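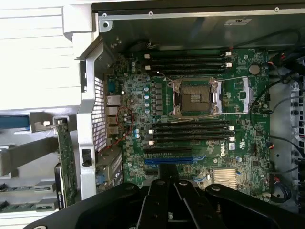

Equipment Renewal: Workstation Refurbishment Program Enters Second Phase

The Virkden Institute for Technical Studies is pleased to report that the second phase of its workstation refurbishment program began in February. Under the program, desktop towers retired from the engineering laboratories are inspected, rebuilt where practical, and returned to service in the teaching rooms on the lower level of the Clollier Building.

The first phase returned 32 towers to use. The second phase covers a further 20, most of them Dell workstations with a single processor socket and two banks of four memory slots. These machines were purchased for design and simulation courses and have room for considerably more memory than a standard office computer. The Institute expects them to serve for several more years in introductory programming, drafting, and data analysis classes.

Bok-nam Ryu, who oversees the hardware workshop, has revised the teardown procedure for this group. Each tower is now stripped to the motherboard before any part is tested. The heatsink, processor, memory modules, and expansion cards are removed, labeled with the tower's inventory number, and stored separately. The chipset heatsink and the coin-cell battery holder remain on the board.

Particular care is requested at the processor socket. Once the processor has been taken out, the contact pins are exposed and may be bent by a sleeve, a cloth, or a dropped screw. Bent pins were the most frequent cause of rejected boards in the first phase, accounting for 6 losses. Workshop participants are asked to observe the following:

Do not touch the socket contacts or attempt to clean them with a brush or cloth.
Fit a protective cap if the board is to be left unattended or moved to another bench.
Release and close the retention levers by hand, without tools.
Keep loose screws in the trays provided and away from the open case.

Memory will be reinstalled in matched sets. Participants should open the latches at both ends of each slot before seating a module and should consult the chart posted at the Ahn Street entrance to the workshop for the correct order. Modules that fail testing are to be placed in the gray bin for recycling and should not be returned to the parts drawers.

Ha-rang Shim will coordinate the placement of completed machines. Departments that wish to receive a refurbished workstation should submit a request through the equipment office, stating the intended room, the software required, and whether an expansion card is needed. Requests connected with scheduled courses will be given priority.

The workshop has 80 tested memory modules in reserve and is not seeking further donations of memory at this time. Power supplies and intact side panels for tower cases remain in short supply. Departments holding such items may deliver them to the workshop counter before 4:00 p.m.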